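We use cookies to remember your reading settings. By continuing you accept our cookie policy. Accept / Manage

4. Color Words and the Pull of a Former Home

4.1 What the entries look like

The Brasier Collection holds the daily writing of 150 people who grew up in the Jarkunis lake country and now live in or near the city of Denora. Each of them agreed to write something, however short, for every one of 31 daily prompts sent out across a single March. Section 3 dealt with the prompts that named a food or a sound. We turn now to the color prompts, and we admit that these were the ones we had been looking forward to since the coding began!

A color prompt is a very small thing. The writers received one word at breakfast time ("green," "rust," "silver") and a blank box with no lower limit on length. We had expected short answers, lists perhaps, or a sentence on a favorite sweater. The color entries are in fact the longest in the collection, and many of them reach the lake country by the second or third sentence without having been asked to go there. One writer began with the paint on a Denora bus stop and ended on the dock where she learned to swim. Another never left the dock at all.

We coded 500 color entries for this section. Entries were marked as "home-going" if the writer left the present-day setting for the lake country at any point, and as "staying" if the whole entry took place in Denora or nowhere in particular. Two of us read every entry separately and then argued over the ones where we differed, which was slow and a real pleasure. Most disagreements had to do with the word "home" itself, because a good many writers use it for both places, sometimes in the same line:

"I got home late and all I wanted was to be home."

Under our rules this counts as home-going. We kept a separate note of such double uses, which we come back to in Section 5.
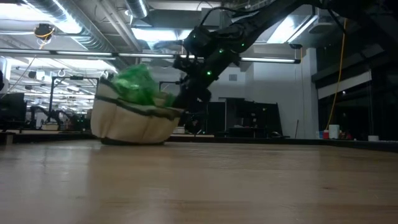 The double uses matter because much earlier writing on homesickness treats it as something that fades while a new attachment grows, as though a person had a fixed amount of belonging to hand out. Our writers do not talk that way. People who describe Denora with real warmth (the river path, the late bakery, neighbors who bring back your trash cans) are every bit as likely to go wandering off to the lakes when the color word arrives. Several say so outright. They are happy where they are, they would not move back, and the smell of a wet rope can still ruin an afternoon.

4.2 Naming a color and placing it

We next looked at how a color gets tied to a place. The scheme we used comes from the Gunawan coding guide, written for oral accounts of moving house, with small changes for written text. It separates a bare color word ("green") from a color that borrows a thing ("bottle green"), and both of these from a color that borrows a thing in a place and at a time ("the green under the boathouse before anyone was up"). We call the last kind a placed color.

Placed colors are everywhere in the home-going entries, and this is the finding that had us knocking on one another's doors. Writers who left for the lake country seldom stopped at the bare word. They went hunting for the right green, threw out one comparison, tried a second, and settled only when a time of day or a kind of weather had been added. Staying entries were far more relaxed about it. A coat was green, and the writer moved on to where the coat was bought.

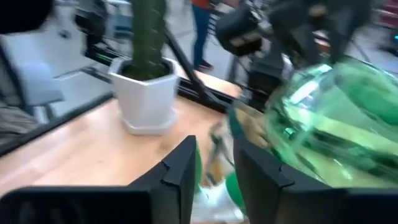

The search for the right green is also a search for the right material, and writers are wonderfully picky on this point. Paint and cloth tend to be given a single shade, while water, leaves with sun behind them, and glass are given several in one breath. "Dark and then white and then dark again" is how one entry handles a bay in wind. The rounded green glass in Figure 2 makes the difficulty plain enough, with its bright white reflections and the darker green streaks that run over the curve, and anyone trying to give it a single color word would soon be adding others. Lake writers have the same problem with a surface that keeps moving, and they solve it by telling us where they were standing. We think this is a large part of why placed colors gather in these entries. Position and hour do some of the work that the color word cannot do by itself.

A simpler explanation has to be considered. Perhaps people just write with more care on subjects they love, and the placed colors come along with the care. To check, we read a further set of 700 entries from the prompts that did not name a color. Fondness was plentiful there, and so was careful writing, especially about grandparents and dogs. Placed colors did turn up, but they were scattered, and they did not cluster around departures for the lake country in the way they do above. Care alone does not seem to cover it.

4.3 When the color is missing

A smaller group of entries goes home by way of a color that Denora lacks. These are often the saddest, and often the funniest. Denora is flat and dry, with pale stone in the old streets, and writers complain that nothing there is properly dark. One keeps a jar of lake gravel on the bathroom shelf and wets it when guests ask. Another has painted a hallway and repainted it, and reports that the hallway is "still a hallway."

We had not planned for these and our coding form had no box for them. They are now entered as "absent placed color," and we would love to see the category tried on other groups of movers, above all people who went the other way, from dry country to wet. The prompt sheet is short and asks very little of the writer, so it could be carried over with hardly any change.

READER COMMENTS

I moved from lake country to desert years ago and I do the wet gravel thing too. Never met another one.

Very readable section. Did you look at whether early risers wrote more? If the word comes at breakfast, the light outside the window must get into the answers somehow.

Would the placed color idea work for smells? My guess is that nearly every smell is a placed smell already, so you would need a different comparison group.

"Still a hallway." I laughed out loud at my desk.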